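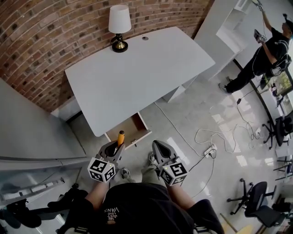 Why does the tracker lose the pose when the wrist turns over? The cube goes edge-on and the solver has two answers that fit the corners almost equally well, and our code picks whichever comes out first.

Notebook, October, started 9.40
4 min read

Wrote that at the top so I stop rediscovering it. Phong has been calling it a lighting problem and I've gone along with him for too long. Light does matter by the window, the floor throws a lot of it back, but the flips I looked at this morning are in frames where every marker is sharp.

Reran the pose step on the drawer set. 1,877 episodes in, 1,148 out the other end with both grippers tracked all the way through. The Zostico dashboard shows that as green. I don't see how. It is counting an episode as good if the smoother managed to fill the gap, and the smoother will fill any gap you hand it. It would draw a lovely curve through the wall.

Things checked:

- Corner detection on the failed ones. Fine, mostly. Blurred on fast reaches and I can live with that.
- Cube geometry file. Left and right were sharing one file. Birdie says the cubes are identical by design. I'd want to measure them before I believed it, they are stuck on by hand.
- Clock offset between the head view and the jaw width readings. 7 ms on the bench. Not measured in a real session, so I'm not quoting it to anyone.
- Two people working in the same room. If the second person's cubes come into view, what stops the tracker from swapping identities? Paloma says the marker IDs are unique across sets. Looked in the config: unique within a set. Asked her to look again.

The last one worries me more than the flips do. A flip is ugly and you can catch it with a threshold on rotation speed. A swap gives you a clean, smooth, wrong trajectory, and it goes straight into training.

11.15. Put in the dull fix for the flips. Keep both solutions, score each against the previous frame and the head motion, drop the frame if the scores are too close. No filling in. Recovered 278 of the failed episodes. Humaira asked whether recovered means correct and no, it means they pass the check I wrote an hour ago. She is going to go through a batch by eye before lunch without seeing my labels.

Gwendolyn wants to send the lot to Durlow as it is and let the policy sort it out – "it averages". Noise averages. A mirrored wrist doesn't, it teaches the arm that there are two ways into a drawer and one of them goes through the front panel. We had something very like that on the Soltani arm in the spring and spent a fortnight blaming the planner.

Also not convinced by the new grasp labels. They come from jaw width alone, so a thin object and closed jaws look nearly the same. A marker pen is about the easiest thing we have and the labels still flicker on it. Would prefer a plain "don't know" class.

To do:
- measure all cubes, one file each
- marker IDs, every set, against each other
- change the Zostico pass rule so filled gaps count against it
- rerun with smoothing off and look at the raw tracks, all of us, before anyone says the word release

14.30. Humaira back. She disagrees with my check on a handful, all of them left hand, all with the wrist low over the drawer. Haven't worked out why it would only be the left. Starting with the geometry file.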